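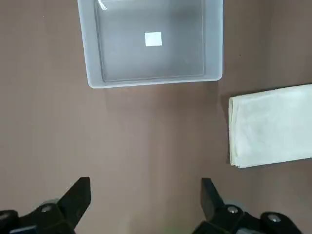

gasketrow replied:
My answer is still no for the house and maybe for the shop. I ran a folding cell at the Polthorpe linen plant until last August and I've had this argument at work more times than I care to. Flat goods, one size, same spot on the table every time, fine. Give it a fitted sheet and you can go get lunch.

plainhem replied:
Fitted sheets beat most people too, so I don't count that one. I'd like to know about the boring stuff. Can it pick up a napkin that's already folded, set it in a bin, and do it again without someone standing there? If the answer is yes I could use that tomorrow. We do restaurant linens and most of my day is moving folded stacks from one place to another.

gasketrow replied:
Pick and place with a folded napkin, yes, with conditions. The trouble is the layers. Two fingers come in at the folded edge and sometimes they get the whole stack and sometimes they get the top half, and then the thing opens up on the way over. A person feels that and fixes it without thinking. Our cell had no feel at all. We logged 1353 picks in one stretch and 53 of them came apart in the air. Management thought that was great. The woman at the next station had to refold all 53, and she did not think it was great.

tworoads replied:
That's under four percent. I've had new hires do worse in their first week.

gasketrow replied:
New hires get better by the second week. Ours did the same thing on the last day that it did on the first.

tworoads replied:
Because it was programmed with fixed points, from what you said. The newer setups learn from people driving the arms through the job over and over, with cameras on the wrists so they get a close look at the cloth. Different animal. I'm not saying it's solved -- I'm saying your Polthorpe numbers are from an older kind of machine.

plainhem replied:
How many times is over and over?

tworoads replied:
Depends on the job. I've seen people talk about 73 runs for something simple and 4000 for something with cloth in it. I don't know that either number would hold up in your building.

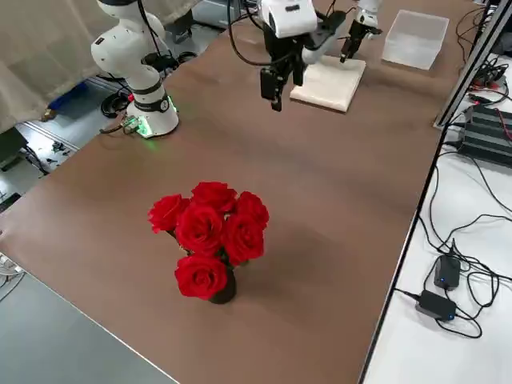 Re: Can they do chores yet, or not
by millrace -- February 25, 2024

I do maintenance for a small packing outfit and I help out with bench setups on the side, so I'm somewhere between the two of you.

Two arms over one table is the right idea for linens. One arm can hold a corner while the other works, and a lot of folding needs that. It also means two arms that have to stay out of each other's way, and anything else on the table becomes something to steer around. A vase of roses is a good test of that. In a real kitchen or dining room there is always something standing where the arm wants to go, and it's usually the kind of thing that tips.

The napkin is the easier part of the table to me. It's flat, it's light against a brown top, and the camera has no trouble finding the edge. The clear plastic box is what I'd worry about. Cameras do badly with see-through plastic. The walls throw glare and the depth reading goes strange. We had a Clokus sorting unit here that kept hitting the rim of clear totes and never once hit the rim of a blue one. We put tape along the rims and it quit.

The other thing that gets left out of these threads is everything around the arm. Power supply, adapters, cables across the side table, more cable on the floor. In a shop you can run it through a tray and forget it. In a house, somebody's kid or dog is in it by noon.

So for plainhem: folded stacks into an opaque bin, same size goods, I would try it. Keep a person near for the first month.

gasketrow replied:
I can agree with most of that. I don't agree that the vase is a good test. Roses don't move. Put a coworker's elbow there.

millrace replied:
Fair, but I'd want it past the vase before I let it near an elbow.

plainhem replied:
Our bins are all clear. The health inspector likes to see in. Would a strip of tape really do it?

millrace replied:
It did for us. Dark tape, all the way around the top edge. Try one bin before you buy a case of it.

tworoads replied:
Arboleda sells a frosted tote that isn't fully clear, might read better. Haven't used it with a robot myself.

gasketrow replied:
Frosted still threw glare under our lights. I'd go with the tape.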